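Bathroom Tips I Brought Home From a Robot Open House
Filed under: Cleaning, Small Rooms

My sister-in-law got us on the list for the Musalell open house one Saturday in July. I went for the free coffee and left with a page of notes on bathroom counters. They were showing a robot at a vanity in a furnished house on Harwood Street, and Ngozi Ojo talked us through it with the patience of a woman who has heard every joke about robots and toilets. I told her two more.

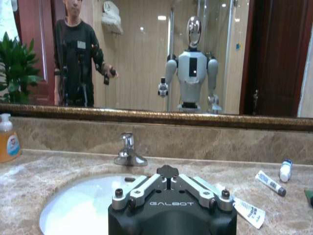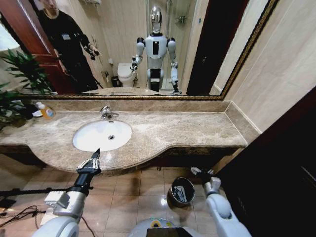 Clear the landing zone

Ngozi's rule is that a hand needs a place to come down. Mine too, I noticed, when I got home and knocked over the mouthwash reaching for a comb. Keep one patch of counter beside the sink with nothing on it. Mine is the size of a dinner plate and I defend it like a border.

Cap the toothpaste, then park it

A tube lying any old way is hard to pick up, whether you are a very expensive machine or my husband at six in the morning. Stand it on its cap in a heavy mug. The light plastic cups tip over.

Throw out packaging the minute you open it

Paper strips, box flaps, the little seal from under the lid. They get damp, they stick to the stone, and then you are scraping. I now open new things standing over the trash.

Line the can properly

Fold the bag well down over the rim and tuck the slack into a knot at the back. Leave four spare bags flat in the bottom of the can, under the one in use. Saves a trip to the kitchen.

Go easy on marble

No vinegar, no lemon, no powdered scrub. Use a drop of dish soap in warm water, wipe, then dry with a second cloth. I asked Ngozi whether the robot knew about vinegar. She said it knew as much as it had been told, which puts it level with my teenagers.

Faucet last

Chrome shows every splash, so do the basin and counter first and buff the faucet on your way out. An old T-shirt works better than paper towels.

Watch your feet

If you plug anything in while you clean, run the cord along the wall. I stepped over a good many cables that afternoon and was thanked for it twice.

Was it worth the drive?

It was 40 miles each way, and the coffee was fine. Yeshi Kahsay, from my Tuesday walking group, wanted to know if she could get one for the guest bath. I told her to start with the mug.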